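Sweeping up: a conversation with the students teaching two robot arms to clean a table

Anjana Chowdhury is already talking when I get my coat off. She wants me to know that the brush is harder than the pan, that everyone guesses the other way around, and that if I stay until four I can have a go at driving the arms myself. (I stayed. I was terrible.)

Chowdhury is a third-year student and one of the two leads on Lukari, a project that has been running at Vesholm since last October. The goal fits on a sticky note, and there is in fact a sticky note with it on the door: pick up the brush, pick up the pan, sweep the mess, tip it in the bin. Two arms, one table, no help from a person once it starts.

"People hear that and they're kind of polite about it," she says. "Then I ask them to sweep something up really slowly and notice what their hands do. Your left hand is pressing the pan down and tilting it and backing it up a tiny bit with every stroke. You never learned that from anybody. You just do it!"

The other lead, Savvas Sotiropoulos, came to the team from the drone club and says he still misses things that fly. He looks after the training side. The students steer the arms by hand through a pair of smaller copies, record every run, and use the recordings to train the program that later drives the arms by itself. A good afternoon gives them 49 runs worth keeping. A bad one, he says, gives them a long talk about cables.

"The first week I thought we'd just record the same sweep over and over," Sotiropoulos tells me. "And it learned it! It learned it beautifully. Then Benito moved the pan over by the width of my hand and the arm swept the air next to it with total confidence."

So now they mix things up. The pan goes on one side, then the other. The brush might be lying flat, or upside down, or propped on something so the arm has to work out a fresh way to take hold of it. Benito Herrero, a first-year who joined in the winter, has become the one who sets the table between runs, and he takes a real delight in it.

"I try to think like somebody's kitchen," Herrero says. "You don't put the brush back where it belongs. You put it down on whatever's there."
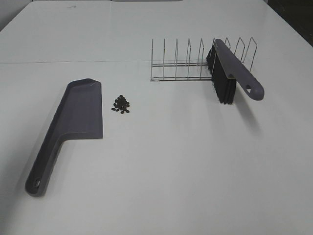 Lukari Student Robotics Team, Department of Mechanical Engineering

The dish rack was Herrero's idea, and it caused some groaning. With a brush leaning on the wire dividers, the handle sits at a slant and the bristles hang down, so a grasp straight from above doesn't work nearly as well as it does on the flat table. The arm has to come in along the handle and lift before it turns. And thin shiny wire is a headache for the cameras, which Sotiropoulos demonstrates by pulling up a depth reading in which most of a rack has simply gone missing.

"I love that one," he says. "The robot thinks the brush is floating."

I ask about the mess itself. They began with shredded paper, which blew around whenever the door opened, and then tried rice, which was next to invisible on a white table. Small dark beans won. They show up well and they roll just enough to be annoying. They also make a lovely rattle going into the pan, and Chowdhury swears she can tell from across the room if a sweep has gone well.

The team meets on Wednesday evenings and is looked after by Glykeria Raptis, who teaches the controls course and describes her job here as ordering parts and keeping quiet. She is only good at the first, according to her students.

"They used to ask me what grip force to use," Raptis says. "Now they tell me, and they show me the plot, and then they tell me why my guess was wrong. I go home very happy on Wednesdays."

What can it do today? With the pan and brush both flat on the table, the arms finish the job in 15 tries out of 20, which is where the team hoped to be by spring. With the brush on the rack it's 6 out of 20. Chowdhury gives me both numbers without being asked and seems fonder of the second one. Two weeks earlier it was 3.

Most of the misses come in the turn, she explains, when the brush has been lifted and has to come around with its bristles facing down. The handle slips a little in the fingers and every stroke after that is slightly crooked. They've been trying softer finger pads, cut from a sheet of rubber on the bench by the window, and the second pair is holding up much better than the first.

Next on the list is the Plorora, the student contest where each team gets ten minutes at a table it has never seen. Herrero has started bringing in odd things from home to practice with. Sotiropoulos would like him to stop for a week so they can get the turn right first, and the two of them argue about this cheerfully for quite a while, with Chowdhury taking both sides.

New members can turn up at any Wednesday session, at six, in the lab at the end of the ground floor corridor. You don't need to have written any code. "Come and sweep," says Chowdhury. "We'll put you on the arms the first night."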